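329 and counting

6 May 2018

So the number on the whiteboard is 329 now, and I'm told I have to stop texting it to my family. That's 329 good examples of an arm moving boxed stuff from one carton to another, and every last one of them had a person steering it the whole way through.

I wrote in April about switching over to this project (we call it Gudville, don't ask, all our projects get town names). Back then I figured the hard part would be the learning software. Ha! I've barely touched the software. My days are mostly setting out little product boxes, driving the arm, saving the run, and setting them out again a bit differently.

The "differently" part is where I messed up. My first batch was gorgeous. Every box stood up straight, same corner, same order, and I got really fast. Then we trained on it and the thing was great at exactly that one arrangement and hopeless at anything else. I nudged a box over by two inches and it closed on thin air, very confidently. I'd basically taught it a dance routine.

Now I make a mess on purpose. Things get tipped over, leaned on each other, shoved up against the cardboard. I swap which products go in and I leave the flaps however they land. It's slower and I fumble a lot more, but the runs are so much more useful!

The other thing I'm still working out is what to do with the fumbles. If I bump a box, back off and then get it on the second go, I keep that one, and I put a note on it. If I drop something on the floor it's gone. The Bremier folks (they make the recording program we use) have a setting that throws out any run with a pause longer than four seconds, and I turned that off right away. I pause all the time. I'm thinking! 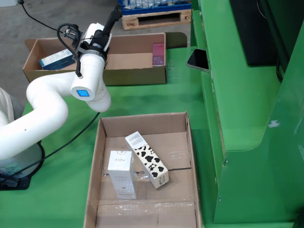
My favorite setups lately are the leaning ones. A box standing on its end is easy, you come down over the top and squeeze. A slanted one makes you decide which end to go for and how far to turn the wrist, and if it has a neighbor close by you have to think about that too. I did a whole afternoon of those and my shoulders were up by my ears when I quit.

Shiny packaging is next on the list, which I'm dreading a little. Also I need more cartons, the Cuadros ones are getting soft at the corners and I've taped two of them already.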